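Industrial Maintenance 2
Handout 7: Grounding, shielding and the analog signal that wanders

Read this before lab. Bring it with you. Last term's group left theirs in the parking lot, where it presumably did the asphalt some good.

1. Where we left off

In the last handout a level transmitter at the Camalville pumping station was reading fine at night and badly during the day shift. Half of you replaced the transmitter on paper. The other half replaced the input card. The plant had already bought both, and the reading still wandered, so you are in experienced company.

The transmitter sends 4-20 mA down 105 feet of twisted pair to the control panel. For the last 59 feet the pair shares a tray with the output cable of a variable frequency drive. The drive runs on day shift. Draw this before you read on.

2. What gets into the wire

Noise reaches a signal cable in several ways. Two matter for this course.

Capacitive coupling: a changing voltage on one conductor pushes a small current into its neighbor. A shield helps a lot, provided it is connected to something.

Magnetic coupling: a changing current in one conductor induces a voltage in a nearby loop. A foil shield does very little here. Twisting the pair and moving it away from the power cable do most of the work.

A drive output is good at both. It switches fast, and the edges are steep.

3. Shields

The usual rule for low-frequency analog signals is to ground the shield at one end, normally the panel end. Cut it back and insulate it at the field end. If both ends are grounded and the two grounds sit at different voltages, current flows along the shield and you have built a ground loop with your own hands.

At Camalville the shield was grounded at both ends and also at a junction box in the middle, by someone who evidently felt strongly about it.

The drive cable is a different case. Its shield is bonded at both ends, all the way around, with a proper gland. A long twisted pigtail looks tidy and performs poorly. Please stop telling me the Bundon manual says otherwise. Read the page again, including the footnote.

4. Measuring it

- Put the meter in series with the loop and record the current with the drive off.
- Start the drive and record it again at 50 percent speed.
- Check for AC voltage between panel ground and the transmitter housing.
- Lift one shield ground at a time, and write down which one you lifted.

The Jorosa simulator in the lab has a 499 ohm resistor you can switch across the input. If your numbers look absurd, check that switch first. Then check the meter leads, which live in the current jacks more often than you think.

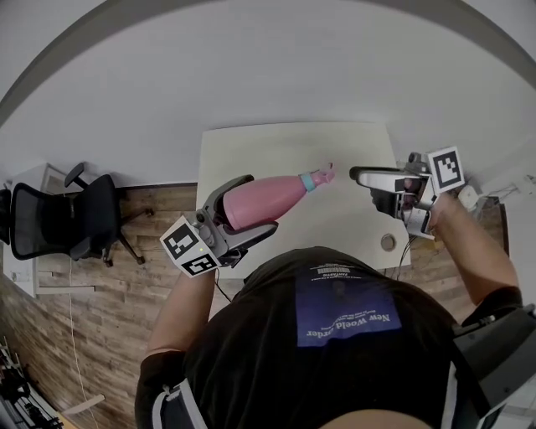 Fig. 1. Pink bottle held in the left-hand gripper.

5. For lab

Work through the Thibodeau panel drawings, sheets 3 and 4. Mark every place the shield touches ground. There are more than the drawing admits to.

Hand in one page: your sketch, your readings, and the single change you would make first. "Replace everything" was funny in October. Reports are due 7 May 2025 at the start of class.

Next handout: isolators, and when buying one is cheaper than being right.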